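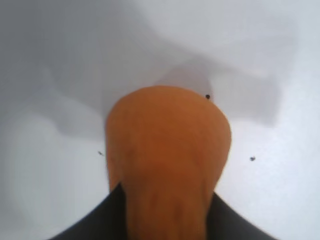 Orange things, mostly

10 June 2020 – 2 min read

Print | E-mail

Quick one today, soup is on. Well, nearly on. Still peeling.

So the root veg situation. Neema Urio dropped off a bag last night, a big one, and I said yes before looking in it. Carrots, sweet potatoes, a couple I'm not sure of. Broad at the top, skinny at the bottom, could go either way til you cut in. Orange-brown skin, a bit streaky lower down. Fine by me. It all goes in the same pot.

What I did with them:

Scrubbed, didn't soak. Pulled out 700 grams for soup, the rest went in the bottom drawer with a dish towel over. I used to wash the whole bag at once and then they'd go soft on me by the weekend. Not doing that agian.

Soup is the April one – onion, ginger, stock, 6 cloves of garlic (yes six, small ones). Roast the veg first if you have time. I don't. Straight in the pot, lid on, up to 14 minutes if you cut them small. Blend, salt, done.

Pendo Mwaipopo asked in the comments about freezing it. Yes. Leave space at the top of the tub, I lost a good lid last time. Thaws kind of grainy but a stir on the stove sorts it out.

Also want to try fries with the fat ones. Anyone got a oven temp that works? Mine come out floppy every time.

Ok pot's going over, bye

We use cookies on this site. By continuing to browse you accept our cookie policy. OK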